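# Casamento civil com prazo curto: habilitação, salão e ordem das coisas

**j_thepsuriya** · 2019-01-23

Vamos casar em abril, numa cerimônia às 9h30. Situação atual: habilitação no cartório ainda não iniciada, salão Marnari pré-reservado (sinal de 325), lista de 100 convidados. Minha noiva quer pagar o restante do salão primeiro, eu prefiro dar entrada nos papéis antes. Qual ordem vocês seguiram?

Jaruwan Thepsuriya

**luleo_sul**

Papéis antes. O certificado de habilitação vale 90 dias a partir da emissão, então para abril vocês já podem dar entrada. Confiram a validade exigida para as certidões de nascimento. O cartório daqui recusou a minha por ter sido emitida havia sete meses.

**obed.y**

Discordo em parte. O cartório raramente atrasa se a documentação está completa. Salão para cem pessoas, num sábado de manhã ou em véspera de feriado, some em poucos dias. No nosso caso o contrato saiu em primeiro lugar e a habilitação três semanas depois, sem problema.

O ponto crítico é a cláusula de remarcação. O Marnari cobrava 898 por mudança de data com menos de 60 dias. Peçam isso por escrito antes de transferir qualquer valor.

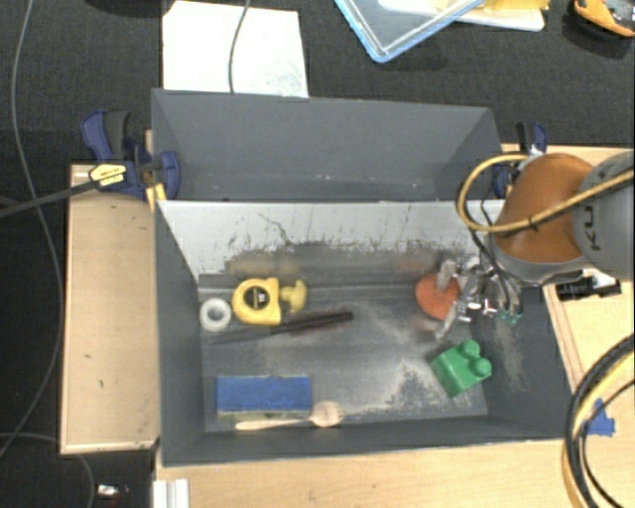 Quanto ao horário, cerimônia de manhã reduz o custo do bufê, desde que o contrato diga "brunch" e não "almoço". A diferença na nossa proposta foi de 2.000 para o mesmo número de convidados.

Obed Yakubu

**tran_m**

> O cartório raramente atrasa se a documentação está completa.

Depende do cartório. Se um dos noivos é divorciado, entra a averbação na certidão, e só essa etapa levou cinco semanas para nós. Eu não assinaria salão sem protocolo na mão.

**obed.y**

Para divorciados, de acordo. O autor não disse se é o caso.

**j_thepsuriya**

Não é o caso, os dois solteiros. Mas minha certidão é estrangeira e precisa de tradução juramentada.

**luleo_sul**

Então muda tudo. Tradução, apostila do país de origem (se ele for signatário) e registro em títulos e documentos. Levem uma cópia ao cartório antes de traduzir e perguntem o que exigem. Em Ostham pediram também prova de estado civil, com tradução à parte.

**obed.y**

Nesse cenário retiro o que disse sobre a ordem. Mantenham a pré-reserva e peçam ao salão uma prorrogação do prazo do saldo.

**j_thepsuriya**

Salão prorrogou por 15 dias, sem custo, confirmado por e-mail. Vou ao cartório amanhã com as cópias. O regime de bens ainda está em discussão em casa.

**tran_m**

Se não for comunhão parcial, o pacto antenupcial é por escritura pública, em tabelionato de notas. Inclua no cronograma.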